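Husberg Immigrant Support Association
Minutes of the monthly meeting

Date: Sep 20, 2005
Place: the reading room, Gullura Street
Present: 11 members. The chair opened the meeting and the minutes of the previous meeting were accepted with one correction (the word "hearing" in item 3 should be "interview"). 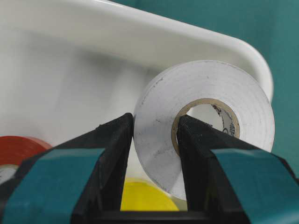
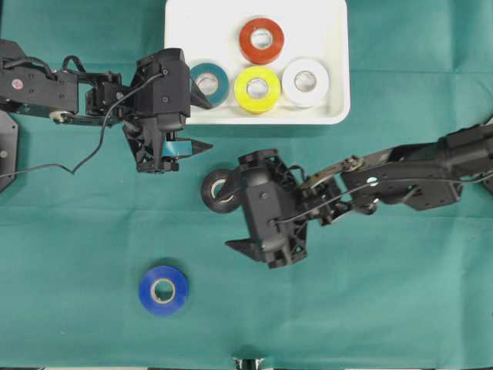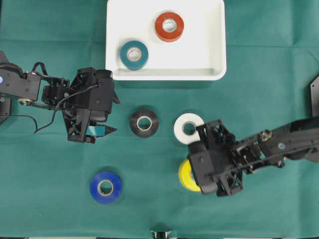
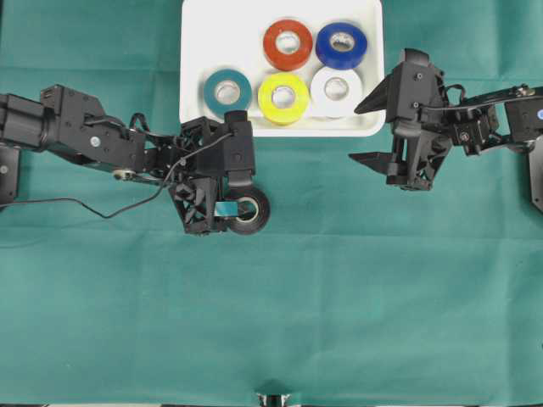 Rolls of tape.

1. Letter to the county about detention requests

The draft letter was read aloud. It asks the county board to say in writing when the sheriff's office holds a person for the immigration authorities after the local case is finished. Two members found the second page too angry. Another member answered that the families are angry and the letter should show it. After some discussion it was agreed to keep the second page but to take out the sentence about the sheriff's election campaign.

The letter will also ask for the number of such holds in the last two years. We asked for this number in spring and received only a form to fill in, which was returned complete.

Vote: 9 in favor, none against, 2 did not vote.

2. Interpreters at the courthouse

The member who follows the court calendar reported that hearings were again moved to another day when no interpreter came. In one case the person had taken an unpaid day off for the third time. The court office says that interpreters are ordered by the clerk of each courtroom, and the clerks say they are ordered by the office.

It was proposed that we write down every delayed hearing we hear of, with the date, the language and the courtroom, but without the name of the person. Agreed. The sheet for this will hang inside the cupboard door, not on the wall, as visitors can read the wall.

One member wished to note that our own list of interpreters is old. At least two telephone numbers on it do not work.

3. Information evenings

The evening on the rights of tenants was well attended. Many questions were about work papers and could not be answered by the speaker. For the next evening we will ask a lawyer from the Pastor Legal Clinic, if the clinic agrees to come without payment.

There was a long discussion about whether to hold the evening at the school or here. The school has more chairs, but some parents do not like to sign the visitor book at the entrance. It was decided to hold it here and to borrow chairs.

The leaflet "If an officer comes to your door" will be printed again, 158 copies — this is what the remaining paper allows. The Spanish text was checked. The Portuguese text still has the old telephone number on page 2 and must be corrected before printing.

4. The city resolution

The city council will discuss in the second half of September a resolution that city employees should not ask about immigration status when a person comes for a library card, a school place or a building permit. The police are not included in the text. Some members want us to oppose the resolution for this reason, others think we should support it and ask for the police part later.

No agreement was reached. It was decided that members may speak at the council for themselves, but not in the name of the association. The chair will tell this to the council office so that there is no confusion.

5. Money

The grant from the Clinano Fund has arrived, smaller than we asked. It covers the rent until the end of the year. Travel to the federal court — roughly two hours each way — will be paid only when the person has no other way to get there, and receipts must be given within 5 days.

6. Other matters

The key to the side door is missing again. Whoever has it should bring it back.

The next meeting will be at the usual hour. Members who want to add an item should write it on the paper near the door.

The meeting was closed at 8:50 p.m.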